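Home / About / Who We Are

About Vullness

Vullness is a small practice that researches, records and archives buildings. We look at how streets, houses, mills and public buildings have changed, and we put what we find into a form that owners, councils and local history groups can use. There are 13 of us, and most of the work is done in the north of England and the Midlands.

The practice was set up by Kristof Mertens and Merike Rätsep, who met while surveying a row of back-to-back houses that was due to come down. Kristof trained as an architect and Merike as an archivist. The survey was meant to take a fortnight and took most of a summer, mainly because the drawings held by the owner did not match the building. Two of the houses had been knocked together before the First World War and a third had lost its cellar.

That job shaped how we still work. We start with the building as it stands, measure it, and only then go to the papers. Old plans often show what somebody hoped to build. Rate books, fire insurance records and drainage applications tend to be more reliable, and we read a lot of them.

What we do

Most of our projects fall under one of these headings:

Historic building records, from a short written note to a full measured survey
Statements of significance for listed building consent
Street histories, usually for residents' groups or civic societies
Cataloguing and scanning of drawings, plans and photographs
Talks and guided walks

We don't carry out structural surveys or valuations. If you need either of these we can suggest someone local, but we take no fee for doing so. 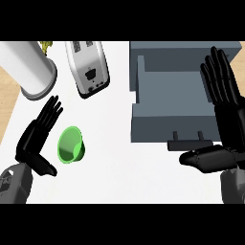

The drawings side of the practice has grown more than we expected. In the early years people would ring up with a tube of plans from a loft and ask whether they were worth keeping. The answer was often yes, and we began to take them in. The largest group so far is the Vaher collection, which came from the family of a builder who worked mostly on schools and chapels. It holds 2,819 sheets, some on linen and some on very poor tracing paper, and cataloguing is still going on. The chapel drawings are finished and can be seen by appointment. The school drawings are about half done.

How we keep records

Our catalogue is called Brumis. Each entry covers one building and lists every source we have used, with a note on how far we trust it. Where two sources disagree we put both in. Entries are written in everyday English, and terms such as "oriel" or "king post" are explained the first time they come up.

Nudero is our street project. It follows 31 streets, house by house, from the first building lease to the present day. We chose ordinary streets - terraces, shopping parades, one short cul-de-sac of bungalows - as the grander ones had mostly been written up already. So far 19 have been completed. Printed copies go to the nearest public library, and residents can ask us for the pages on their own house free of charge.

Working with us

We normally begin with a visit, then send a written quote. Small jobs are charged at a fixed price and larger ones by the day. Reports belong to the client, but we ask to keep a copy for Brumis unless there is a good reason to hold it back. Private addresses are left out of the public catalogue if the owner prefers.

If you have plans or photographs you would like us to look at, please write before posting anything. Tell us where the building is, how many items there are and what condition they are in. Please don't flatten rolled drawings yourself or mend tears with sticky tape.

Merike deals with collections and reading room visits. Kristof deals with surveys and quotes. We are closed for the last two weeks of July, and letters that arrive then are answered in the order they came.

Page last updated: July 30, 2026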